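Vollo Email and Text Message Program
Progress report to the Plirley Fund
23/10/2021

Thank you, first of all, for your patience over the summer. We know we promised this report a little sooner, and we're grateful that you gave us the extra weeks to let the autumn numbers settle, as they tell a much fuller story than the July ones would have.

When you agreed to support us, our mailing list was in a sorry state. We had names in three different spreadsheets, a good many people were getting the same newsletter twice, and a few who had asked to be taken off were still hearing from us (we have written to each of them to apologize). Cleaning all of that up took longer than we had planned, but the list now stands at 919 confirmed subscribers, every one of whom has told us they want to be there. Of those, 381 have also signed up for text messages.

The texts were the part we were most nervous about. A phone is a personal thing, and we didn't want to be the shop that buzzes in somebody's pocket at dinnertime. So we settled on a limit of two messages a month, sent before noon, and each one says plainly how to stop. Since July, 19 people have left the text list, and we had braced ourselves for many more than that!

We moved the whole list to Rallis in the spring. It does what we need, though the segment builder is slow and we still haven't worked out how to stop it from changing the time zone on saved campaigns. The Flurkus coupon plug-in has been less happy. It dropped the tracking code from our first back-to-school mailing, which means we can say how many people opened that one but can't say how many bought anything afterward. We have gone back to typing the codes in by hand for now.

The welcome series is finished and running. It is three short emails over ten days, and nearly 220 new subscribers have been through it. Replies have been kind, and several people wrote back with questions that we've since worked into the second email.

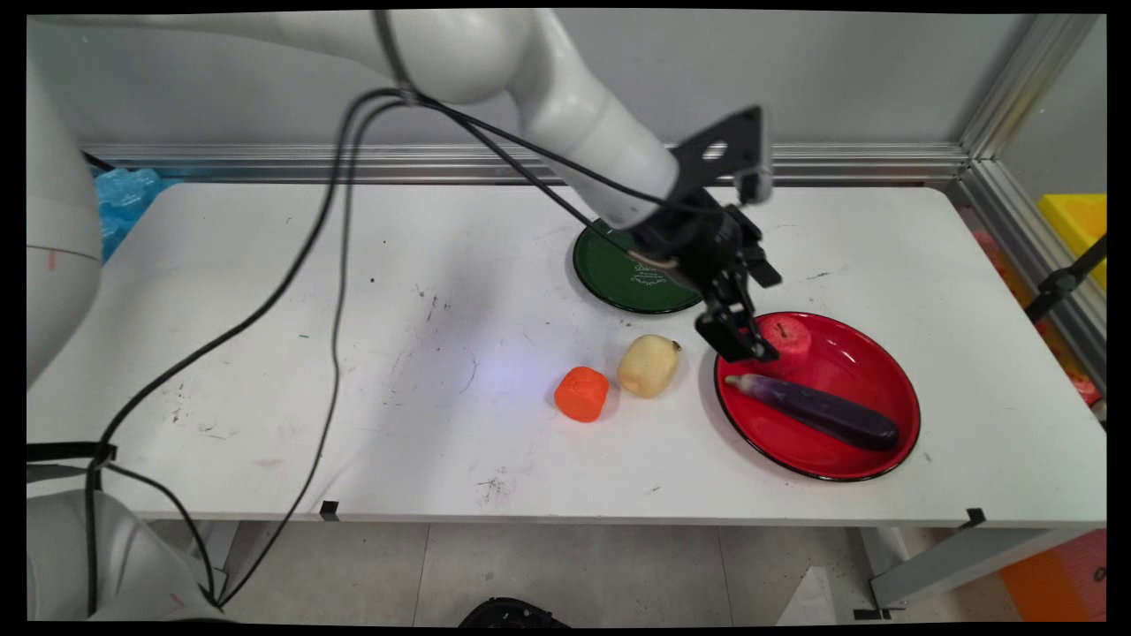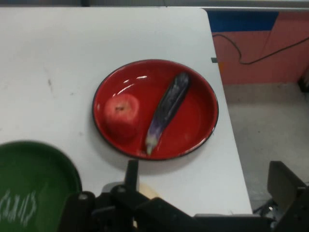

Red plate on the white table, both views.

That leaves the birthday offer, which we have pushed back to the new year. We only hold birth months for a small part of the list, and we'd like to ask for them gently, through the preferences page, before we build anything on top of them. The money set aside for it is untouched, and with your agreement we would carry it over into the next period. We'd also be very glad of a call to talk through the Flurkus question, as the renewal is coming up and we'd value your advice before we commit to another year.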